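Kelero Knitwear Care Desk
Ticket: Pink ribbed jumper, neckline gone wide, shoulders gone pointy
Status: Resolved (owner's word, see last entry)
Opened: December 2021
Product: Flasura fine rib jumper, pink

Entry 1, owner

I have a pink Flasura jumper which used to fit. I bought it in June, when nobody sensible buys knitwear, and it spent the summer on a hanger being admired. When I took it out for the cold weather it had grown two little horns at the shoulders and a neckline I could have shared with a friend. I then washed it to fix this, and it dried with the same horns and a new crease across the chest.

The wash was wool cycle, 38 minutes, the liquid with the sheep on the bottle. The label says hand wash. I read the label afterwards.

What I have tried so far: wearing it anyway, wearing it under a coat, and glaring.

Entry 2, care desk

Thank you for the detail, including the glaring. Three things to check before we go any further.

Has the jumper changed length? Lay it over another one that fits and compare from the shoulder seam to the hem.
Is the neckband itself loose, or is the band fine and the knitting below it stretched?
What sort of hanger was it?

Please don't tumble dry it in the meantime. People do this to "shrink it back" and then we get a different ticket.

Entry 3, owner

Length: the same as my grey one, near enough.
Neckband: springs back when I pull it. It's the bit underneath that sags.
Hanger: wire, from the dry cleaner. I can hear you sighing.

Entry 4, care desk

No sighing on a ticket, it's in the guidelines.

All good news. If the band springs back, the knitting has only been dragged out of line and will usually go back if it is wetted and dried in the right shape. The wire hanger did the shoulders. Please do the following.

1. Fill a basin with cool water and a small capful of wool wash. Push the jumper under and leave it for 9 minutes. No rubbing, however much it seems to deserve it.
2. Rinse in water of the same temperature until it runs clear.
3. Lift it out with both hands underneath. Lifting by the shoulders puts you back at Entry 1.
4. Roll it in a towel and press along the roll. Don't wring.
5. Lay it flat on a dry towel. Ease the shoulders inwards with your palms, starting from the sleeve and working towards the neck, and pat the neckband straight.
6. Leave it until dry, away from the radiator.

Then spread it out somewhere roomy and have a look at the neck and shoulders before you decide anything.

Entry 5, owner

Done, mostly. Step 5 was interrupted by tea, for which I refer you to my Kettle brand kettle, a machine named by a committee in a hurry. Jumper was dry the next evening. It has been moved to the bed, which is the only surface in the house wider than the sleeves.

Neck: much better. The band lies straight across between the shoulders and I no longer feel I'm being measured for a horse collar.
Shoulders: they slope, as shoulders should, but the knitting still bunches up where the sleeves start.
Middle: some creases on the slant, and I can't leave them alone.
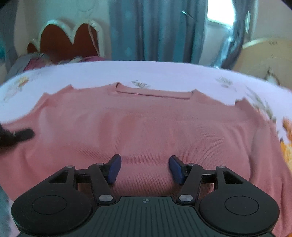 Can I iron the creases out of a ribbed jumper?

Use steam and keep the iron off the knitting. Hold it a little above the surface, let the steam sink in, then smooth the creases with your hand and leave the jumper flat until it's cool. Pressing down flattens the ribs, and they can be slow to forgive you.

For the bunching by the sleeves, draw each sleeve out to the side until the fabric lies easy, then steam that part in the same way. If the peaks come back once it has cooled, repeat step 5 with damp hands on that area only. You don't need to wash the whole thing again.

Entry 6, owner

Steamed it. The creases went on the first go. The left shoulder behaved and the right one needed the damp hands, twice, with language.

I wore it to the shops under my Nokberg coat and it kept its shape as far as the bakery and back. I am calling that resolved.

One more question before you close this: where does it live now? The drawer is full of things I don't wear.

Entry 7, care desk

Folded, on a shelf or in the drawer, with the heavier jumpers underneath. Sleeves across the back, then fold the body in half from the hem. You may have to make a decision about the things you don't wear, but that falls outside the scope of this desk.

Please also dispose of the wire hanger.

Entry 8, owner

The hanger has been unbent and is now retrieving a sock from behind the washing machine. Close the ticket.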